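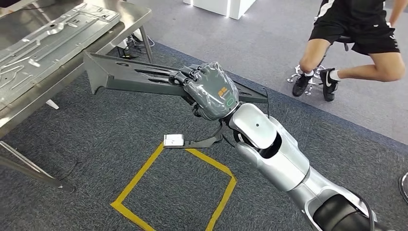
Larnar Community Chorus
Minutes of the September members' meeting
Guvia Hall, downstairs, 7:30 p.m.

Present: the director, the accompanist, the music librarian, the secretary (taking minutes), most of the altos, a respectable number of sopranos, the basses, and both tenors.

Apologies: The wardrobe person sent word that she had a cold and that her views on the scarves had not changed.

1. Minutes of the last meeting

Approved with one correction. The word "shouting" in the item on warm-ups is to be replaced with "discussion." The secretary made the change and would like it known that the secretary was there.

2. Matters arising

The missing folder of carols has been found. It was in the piano bench, where the librarian had asked everyone to look in June. The two folders bought to replace it will be kept as spares.

The hall thermostat still has a plastic box over it and the box still has a lock on it. We wrote to the hall office over the summer and got a friendly reply on the subject of parking. The secretary will write again, this time with the word "thermostat" in the first line.

Name tags: dropped. People either know each other by now or have left it too late to ask.

3. Winter program

The director handed out a draft program of nine pieces. Members looked at it for a while.

A soprano asked whether the long Latin piece was the same long Latin piece we tried in the spring. The director said it was a different edition. The accompanist confirmed that the notes are the same.

Several altos asked if there might be one piece in which the altos have the tune. The director pointed to the second verse of the lullaby. The altos pointed out that everyone else is humming during the second verse of the lullaby and that last time the humming won. The director will speak to the hummers.

The basses had no comments on the program and asked when the break was.

There was some support for a singalong number at the end. Those against said that the audience never knows when to come in. Those in favor said this would make everyone feel at home. Put to a show of hands and carried, though a few people may have been stretching.

The Latin piece stays in, to be reviewed in November. The secretary notes that everything we have ever reviewed in November has been performed in December.

4. Tenors

We have two. The director thanked them both for coming and asked them please not to travel in the same car.

Recruitment ideas from the floor: a poster at the hardware store, a poster at the gym, asking the baritones nicely. It was pointed out that the baritones have been asked nicely every year and that one of them now stands behind the piano so as not to be seen. A bass said he had sung tenor in high school. He was encouraged to say more and did not.

Action: posters. The wording will be "No audition" in large type. A suggestion to add "and no solo" was accepted. A suggestion to add "please" was left with the director.

5. The joint concert with Nyaga

The Nyaga chorus has invited us to share a concert again, in their church, in spring. Discussion took up most of the first hour, so this is a summary.

For: the sound is wonderful in there, the audience is generous, and they have tenors.

Against: last time they went first and sang our opening number. They have since explained that it was a coincidence, and that is how it will be recorded here. There was also the matter of the risers, which belong to them and are set up for people with much longer legs. Our front row spent the evening looking like it was about to climb a fence.

One member felt strongly that the refreshments had been uneven, with our side bringing three kinds of pie and theirs bringing napkins. Another member said they were very good napkins.

Agreed to accept, on the condition that the two directors swap programs beforehand. Ours will be sent second.

6. Getting there

The Hustel bus was booked last year and the quote for this year is higher. The driver has asked us not to rehearse on board. Members felt this was a pity, and also that they could see his side.

Carpooling was raised. It was remembered that in the last carpool, three cars followed each other to the wrong church, and were made very welcome. The bus was agreed on, provided we can fill enough seats. Sign-up sheet is on the piano. Please write your own name on it and only your own name.

7. Scarves

The current scarves are called burgundy on the label. Under the lights at Guvia Hall they are brown. Under the lights at Nyaga they were something else again, and a child in the second row remarked on it.

Samples in green and blue were passed around. The greens were held against people's faces and a number of honest things were said. The blue was liked by everyone except those who had already bought blue dresses, who would vanish.

The absent wardrobe person's note was read aloud. It said, "They are fine. Iron them."

No decision. Members are asked to iron them.

8. Raffle

We sold 100 tickets at the summer social, a full book, which is the best we have done. The hamper was won by the director, who offered to put it back. This was refused by the meeting with good grace and one mutter.

For winter, the first prize will be a hamper again. Please check dates on cans before donating. The jar of pickled beets has now been won and returned so many times that it was proposed we make it an honorary member. The librarian has taken it home and says she will eat it.

9. Any other business

Pencils. Bring one. The librarian has spent the summer erasing scores and found a great deal of writing in pen, including a phone number, a recipe for lentils, and the word "WHY" next to the key change.

Cough drops: please unwrap before the slow movement.

The accompanist asked if the piano could be tuned before the first rehearsal. The director said that it had been. The accompanist went over and played a chord. The director will call the tuner.

A member asked how long these meetings are meant to last. The chair, there being no chair this term, did not reply.

Next meeting in October, same room, coats advised. The kitchen hatch will be open if somebody remembers the key, which is on the hook behind the coffee urn, inside the kitchen.

Closed at 9:00 p.m., when the lights went off by themselves.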